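Giltlow Floor and Furniture Oil, 2.5 litre
Home > Wood care > Oils and waxes > Giltlow

Price: £30 per tin
Availability: in stock, 24 tins
Stock code: 291
Page last checked: 2022-04-23

We sell this oil. We also think the tin makes claims it can't live up to, and we would sooner you read them here than find them out on your knees in the hall. Read the whole page before you put one in the basket.

What it is

A clear, low-sheen oil for bare or previously oiled wood, indoors. It goes on by cloth or brush, soaks in, and the surplus is wiped off. It is thin, it smells strongly of citrus for the first evening and faintly of putty for the next few days, and it darkens most woods by a shade. On pine it also brings up the yellow. The maker calls this "honeyed warmth". If you have spent years trying to get the yellow out of a pine floor, you won't want to pay to put it back.

What the tin says, and what we make of it

"One coat is all you need." No. Two, on everything we have tried it on, and a third in doorways. One coat on dry old boards vanishes by the next morning and leaves you with patches wherever the grain is tighter. Cost the job on two coats and you'll be near enough.

"Walk on it the same day." In socks, perhaps, in a warm house with the windows open. Dirk Petersen in our workshop put a board down by the back door in November and it was still tacky the following afternoon. Cold air slows any oil of this sort. The tin mentions it only on the back, in very small type.

"Resists wine, tea and coffee." For a while. Tea wiped up straight away left no mark on our test board. Tea left under a mug overnight left a ring, and the ring stayed until we sanded it. Red wine was worse. I don't hold this against the oil, as every oil we stock does much the same, but I do hold it against whoever wrote the label.

"Suitable for all timber." Oak, ash, beech, pine and walnut, yes. Teak and other oily woods, we wouldn't. Jucélia Bastos tried it on a teak offcut and it sat on top in a skin that could be pushed off with a thumbnail. The maker told us the offcut should have been wiped down with spirit first. She had wiped it down with spirit first.

"Suitable for wood-effect flooring." This is the one that brings us the most returns, so please take note. Laminate is not going to absorb oil. Neither is vinyl. You will get a smeary, slippery film that collects dust and has to be cleaned off with a great deal of warm water and patience. If you don't know what your floor is, look at a cut end under a threshold strip. If the pattern is only on the top, leave the oil alone.

Coverage

The label gives a figure for coverage that seems to have been worked out on glass. Old, thirsty boards will drink far more than new, planed ones, and the second coat always goes further than the first. We no longer quote a number. Send us the size of the room and what the wood is, and Kelly Falcão will tell you how many tins to start with. Unopened tins can come back for a full refund, so there's little sense in ordering to the last drop.

How to use it

Sand to a medium grit. Don't go finer, whatever you have read about silk finishes, as the wood closes up and the oil has nowhere to go.

Vacuum, then wipe with a barely damp cloth, and leave until fully dry.

Stir the tin well. Don't shake it.

Work in strips along the grain, a few boards at a time. Start at the far wall. Leave it for twenty minutes and wipe off everything that hasn't gone in. People skip this and then ring us about stickiness.

Leave overnight. Repeat.

Keep rugs off for a week. Felt pads on chair legs can go on after that.

Safety: cloths soaked in this oil can heat up and catch fire by themselves if they are left in a heap. Spread them out flat outdoors to dry, or put them in a bucket of water before you throw them away. This part of the label is accurate and we wish it were printed larger.

How it compares

Brometti Hard Wax Oil costs more, dries harder and is less forgiving of lap marks. For a kitchen floor with children and a dog, I would pay the difference. For a bedroom I wouldn't.

Miranda Table Oil is thinner still and meant for furniture. It is pleasant to use and has to be done again every few months. Some people like that. I have better things to do.

Lidorik Matt is the one to look at if you can't stand the yellow. It has a trace of white in it, and on pale wood it leaves the colour nearly where it was. On dark wood it can look chalky in the grain, so try it somewhere hidden first.

None of the four will rescue a floor that needed new boards.

What customers have told us

Elaine Sampaio used two tins on a landing and staircase: "Looks lovely, took twice as long to dry as promised, and I would have liked to know about the third coat on the treads before I put the tools away."

Samuele Cattaneo did an oak dining table: "Good colour. The water beads nicely. I can't see that it is any better than the cheap stuff I had before, but the tin does pour cleanly."

We print what people send, including the lukewarm ones. A page of five-star remarks tells you mostly who was asked.

Will it suit your room?

Pictures on a screen are a poor guide to this, ours included. The same boards can look brown on a phone and grey on a laptop, and the white of a wall will shift with the lamp. Order a sample pot, put it on a piece of your own wood, and look at it in the morning and again after dark. 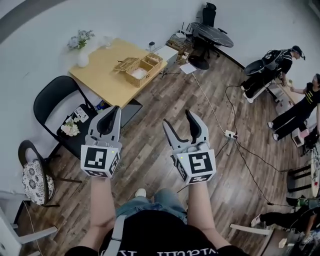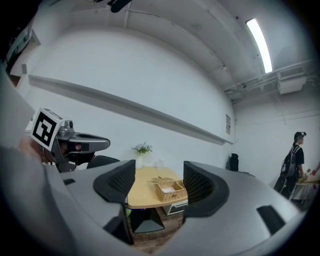

The sample pot holds enough for a patch the size of a tea tray, two coats. It costs less than a sandwich, and we knock the price off if you go on to buy a full tin. We started doing this after a run of complaints about colour, nearly all of them fair. The swatch card the maker supplies was printed, not oiled, and the shade called Natural on it matches nothing we have ever got out of the tin. We have stopped sending the card.

Questions we get asked

Can I put it over varnish?
No. It needs bare wood or old oil. Varnish has to come off first, all of it, including the bit under the radiator.

Can I put it over wax?
Not with any confidence. Old wax stops it soaking in. Strip the wax with white spirit and a coarse pad, then sand.

Is it safe for a worktop?
The maker says it is food safe once cured. We asked how long curing takes and had two different answers from two different people. Until they agree, we suggest using something else where you cut bread.

Is it "natural"?
It is mostly plant oil with a drier added. The drier is what makes it set. The leaf on the label means nothing that we have been able to discover.

How long will it last?
In a spare room, years. In a hallway, expect to freshen the middle strip each spring. You can do that without sanding the whole floor, and it is the best reason to choose an oil over a varnish.

Does the tin keep once opened?
Badly. A skin forms on top. Pour what's left into a smaller jar, filled to the brim, label it, and use it within the year.

Delivery and returns

Tins go by road courier only, as the oil can't travel by air. Allow a few working days, longer for islands. If a tin arrives dented, take a photograph before you open it. If it arrives leaking, don't accept it.

Unopened tins may be returned within 30 days. Opened tins can't be, unless there is a fault with the oil itself. "It went yellow" is not a fault. We did warn you, up at the top.

Related items: lint-free cloths, felt pads, coarse hand pads, Lidorik Matt sample pot, Brometti Hard Wax Oil 2.5 litre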